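Workshop notebook, Sidik shared workshop, bench by the north wall
April, entry opened 9:40 a.m.
Project: Jusavix, two-arm shelf picker, second build

Work continues on the task the arms are to perform: take one shrink-wrapped pack of six cans from a shelf and place it in a wire shopping cart. Hand positions for a green pack and a red pack, in that order: 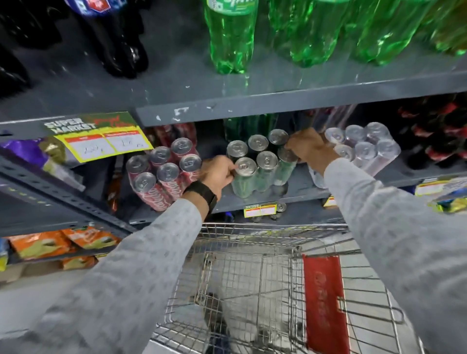
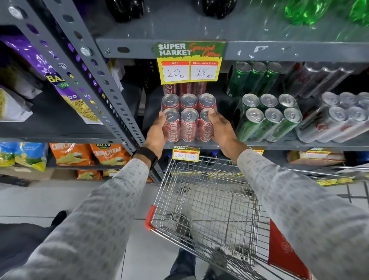 What is the heaviest item Jusavix is expected to lift in this build?

A six-pack of full cans, held by both arms together. Single-arm lifting of a full pack is outside the scope of this build and will not be tested.

Status at the start of the session. Both arms were mounted on the new crossbar and squared to the bench. The left wrist had been rebuilt with the shorter bracket. The right wrist still carried the old bracket, which flexes under load and had been noted for replacement in the previous entry. The replacement was cut and drilled before noon. One hole was off center and had to be opened with a file, so the bracket is usable but should not be copied. The drawing has been corrected.

Finger pads. The printed pads were covered with a single layer of soft rubber sheet. They hold a bare can without difficulty. On shrink wrap the results are less even: the film slides over the cans before the pads begin to carry any weight, and the pack turns toward the weaker side. Raising the grip force stops the sliding but dents the end cans. Two damaged packs have been set aside on the lower rack and should not be put back with the test stock.

Change in method. Until now both arms have closed on the short ends of the pack at the same height, like a clamp. It was decided to try an uneven hold, with the left fingers under the pack and the right finger pad pressing down on a lid. The left arm then carries most of the weight and the right arm keeps the pack from tipping. The red pack is held in this manner in the second picture. The left fingers need some clearance below the pack, so the first motion must be a small tilt made from above. The tilt has been written as a separate step and can be run alone.

Test run, afternoon. The log file recorded 117 attempts on the bench shelf, all with the same pack design. Of these, 61 ended with the pack inside the cart and upright. The remainder were stopped by hand, dropped onto the foam, or placed on their side. A pack on its side is entered as a failure even if no can is damaged. Most of the drops took place during the tilt, when the left fingers arrived late and the pack settled back onto the shelf at an angle. The delay between the arms was shortened after the last run and has not been measured again.

Controller. The Pesteck board reset once in the middle of a lift. The arms went slack and the pack fell a short distance. The power cable to the board had been routed under the crossbar and was being pinched when the right arm moved inward. It is now tied along the rear post with a loop of slack. The position counter read 3,259 after the restart and did not match the arm. Do not trust the counter after any reset – home both arms first, then clear it. A printed note to this effect has been taped inside the control box cover.

Cart. The test cart moves when the pack touches the rim. The wheels have been blocked with wedges for the present. A moving cart will have to be dealt with later, and the placement height has been raised by over 6 cm so that the pack clears the wire on the way in. This makes the final drop longer than desired. The lowering step should be rewritten so that the arms go down into the basket before the fingers open.

Stock and parts. The rubber sheet is nearly used up. More has been requested from Layug together with wrist screws in the longer length. The short screws bottom out in the new bracket and should be returned to the bin.

For the next session:
Measure the delay between the left and right arms with the tilt step running alone.
Re-cut the right bracket from the corrected drawing.
Try a pad with a raised lip on the left fingers only.
Repeat the run with the same pack design before any other is introduced.

Bench cleared and main switch off at 6:15 p.m. The arms were left in the parked position with the brake pins in – the left pin is stiff and must be pushed until it clicks.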